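Zurkeo teleop group - minutes, July meeting
Start 9:10 (room was locked, sorry)

Present: Pirmin Pichler (chair), Hanna Zieliński, Darlene Vachon, Heidrun Eberhard, me (Ambros Baumgartner, notes)
Apologies: Leitner people, they're tied up with their own move until end of month

1. Last minutes
Ok'd. One fix - Heidrun said the spare leader arm was "on loan", not "gone".

2. Demo counts
Hanna: 228 episodes on the server for plate-to-rack. 57 of those flagged on review. Most flags are pauses, operator stops to think with the plate in the air and the policy learns to stop and think as well. Rest are bad starts, arm not in home pose when recording kicks in.
Pirmin wants the pauses trimmed by script. Hanna against, says trimming makes the arm jump on playback, she tried it in the spring on the cup set and threw the lot away. Long back and forth. Settled: no trimming, re-record the flagged ones, operators run through the move once with recording off before they start.
Target stays at 100 clean episodes per plate position. We are short on the far slots.

3. Hand guiding vs. leader arm
Darlene did a morning of each. Hand guiding is quicker to learn, new people got it in a couple of tries, but hands and sleeves end up in the camera view and the gripper has to be worked from the keyboard by a second person. Leader arm slower to pick up, cleaner data.
Heidrun: lag on the leader side is worse since the network change. You feel it at the end of the move, when the plate is nearly in the slot and you over-correct. Pirmin thinks it's the logger eating cpu, not the network. Nobody had numbers. Heidrun to measure both ways.
Decision - leader arm for everything that goes in the training set. Hand guiding ok for rough path ideas and for showing visitors.

4. Operator fatigue
Darlene brought this up again. After an hour the wrist goes and the grasps get sloppy. Suggests 6 episodes then swap. Pirmin worried about throughput, Hanna said the flagged ones bunch up at the end of long sessions anyway. Agreed, trial it for two weeks. Timer is Darlene's phone for now.

5. Plate task, layout and grasp
Most of the meeting went here. Had the rack setup up on the big screen while we talked. 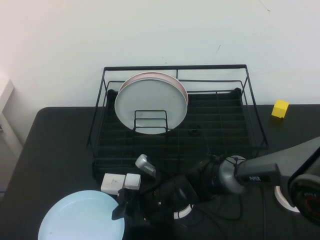

Fig. 1 - Plate-to-rack station, PIPER arm low in front of rack, light blue plate on table.

Heidrun: coming down on a flat plate is the hard bit. Pads have to get to the rim at an angle and by remote you can't feel when you touch the table. Some operators press, some hover and miss. Wants one written approach everybody uses - come in low, finger angled, stop, close, then lift. Pirmin fine with that as long as we keep some variation in where the plate starts, otherwise it only learns the one spot.
Darlene asked if the yellow cube stays. Hanna says yes, as a distractor, but move it between batches and write down where it went. Last batch has no note on it at all.
Two plates already standing in the left part of rack, rest of rack free. Question was wether to always start that way. Pirmin: mix it. Empty rack, one plate, two plates. Hanna will put the start states in the sheet so people don't pick their favorite.
Cables - Heidrun wants the loops by the wrist tied back further, worried about a snag on a wide swing. Ok but leave slack at the wrist joint.
Black rack on black table is low contrast. Darlene suggested a lighter mat under it. Parked, it would mean mixing old and new footage and Hanna does not want that halfway thru a set.

6. Brivunach visit
They want to see somebody teach the arm something live. Pirmin will do the talk, Darlene drives. Keep it to one plate, no policy rollout unless the new checkpoint looks good the day before. Hand guiding for the guests if they ask, e-stop held by one of us the whole time.

7. AOB
Kudo quote for replacement finger pads came in, higher than last time. Pirmin to ask for a better price on a bigger order.
Episode names - please no more "test_final_new". Use the sheet.

Actions
Hanna - start state list in sheet, list of flagged episodes to redo
Heidrun - lag measurement, approach write-up (one page max), cables
Darlene - swap trial, practice run for Brivunach
Pirmin - Kudo, Brivunach agenda, tell Leitner what we decided on item 3
Ambros - send these out, book a room that is acutally open

Closed 10:40. Next one in August, time tbc.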